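4.2 Locking and Loading the Traster Supply Cabinet

1. Park the cabinet on a level floor and set both front casters.

2. Insert the key and unlock the drawers.

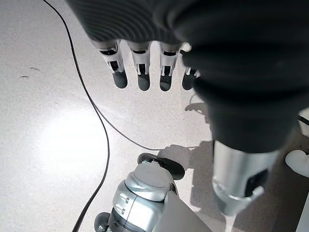
Load limits apply per drawer, not per cabinet. Do not exceed 13 lb in any drawer. Spread the load across the full width, and keep fingers clear of the runners -- fingers set side by side in a row, pointing down as shown, are at risk if the drawer closes.

3. Open one drawer at a time. Opening 2 drawers together can tip the cabinet.

CAUTION: Do not move the cabinet with a drawer open.

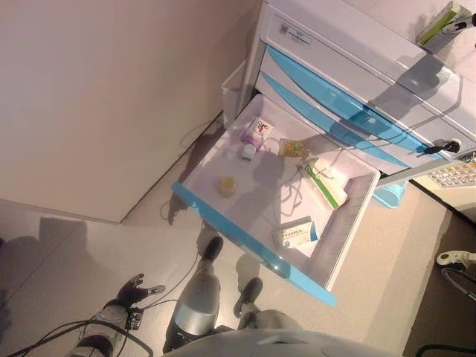
Fig. 4-3. Top drawer fully open, key in lock.

4. Close the drawer, turn the key and remove it.

Note: Runners are rated for 3,000 cycles. Inspect them each February and replace worn parts as a pair.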